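Residents of Perulell House share one laundry room on each floor. The steps that follow explain how to wash household linens, including sheets, tablecloths, curtains and light throws, in a top-loading machine. New residents are asked to read them before their first booking.

## Before you start

1. Reserve a slot at the front desk. Each slot lasts 176 minutes, enough for one full wash and a second rinse.
2. Read the care label on every item. Anything marked "dry clean only" should go to the Fujimoto counter on the ground floor.
3. Shake each piece out and check the hems for pins, hooks and curtain weights.
4. Treat stains with cool water and a little plain soap. Leave for 8 minutes.
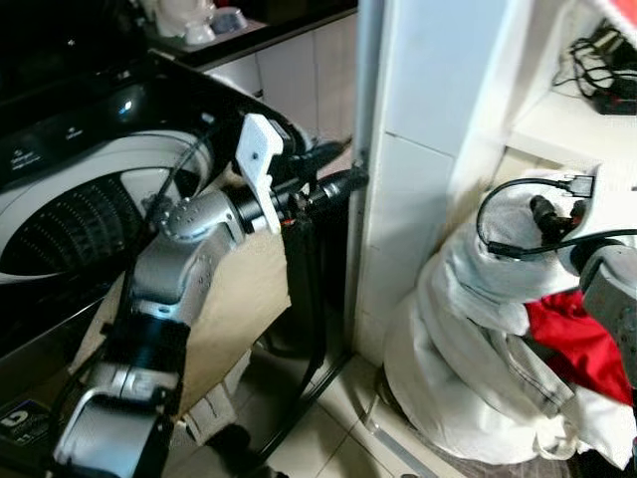
Sort by weight as well as by color. A heavy bedspread washed with thin curtains will twist around them and may pull the stitching. Pale linens should be washed on their own for the first 6 washes of any new dark item in the household.

## Loading and washing

1. Place items in the tub one at a time, spread evenly around the sides. Do not wrap sheets around the center.
2. Stop when the tub is three-quarters full.
3. Measure detergent with the cap supplied. Softener is optional and should not be used on towels.
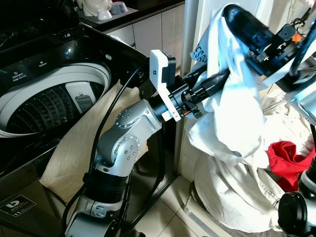 4. Choose the gentle cycle for loosely woven cloth and the normal cycle for cotton sheets. Cold water is suitable for most loads.
5. Close the lid and start the machine. If it stops with an uneven load, pause it, rearrange the items by hand and start again.

## Unloading and drying

Remove linens promptly when the cycle ends. Lift each piece from the middle and let it untwist before putting it in your basket. Pulling hard on one corner can stretch the weave.
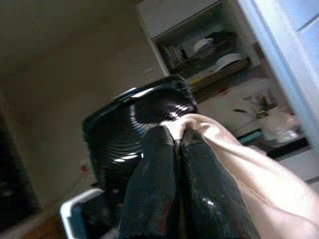

Hang sheets over two lines with the hems level. Smooth the edges flat with your hands, and iron table linens while slightly damp. The drying room is open until 7 in the evening, except in July, when it closes at noon for maintenance.

Faults should be reported to Rocío Huenchumán at the front desk. Requests to change a booking go to Liam Nic Giolla.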